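4.2 Open day

The arm was shown to visitors at the Jasta open day on 23 July 2026. It worked at a kitchen counter with jars and bottles left along the wall.
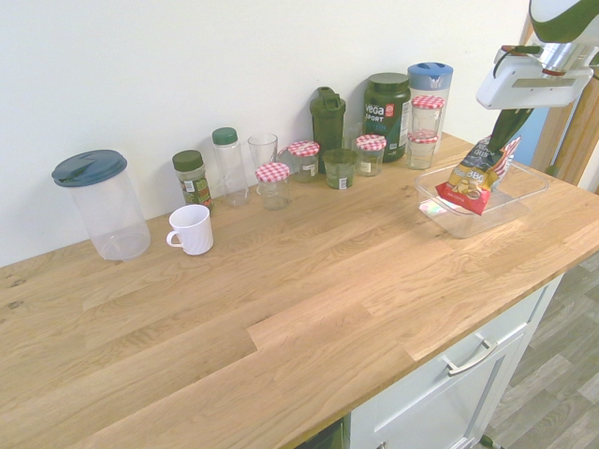
Figure 3. Packet handling in a clear plastic tray, one of the tasks shown to visitors.

The task list was the one used in the Stemis trials. Visitors stood behind a rope and could ask for a task to be repeated.

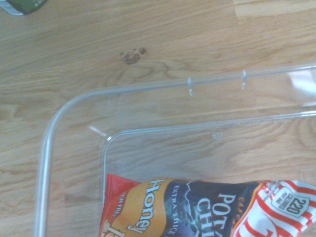 Did visitors change the way the tasks were run?
Only the order changed. Speed and grip settings stayed as they were in the lab.

We logged 214 attempts during the visit.

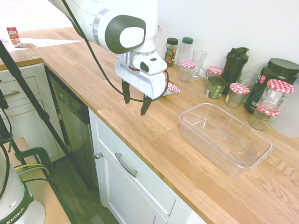
Attempts stopped by an operator were kept in the log and marked. A second visit is planned for November at Joltesia.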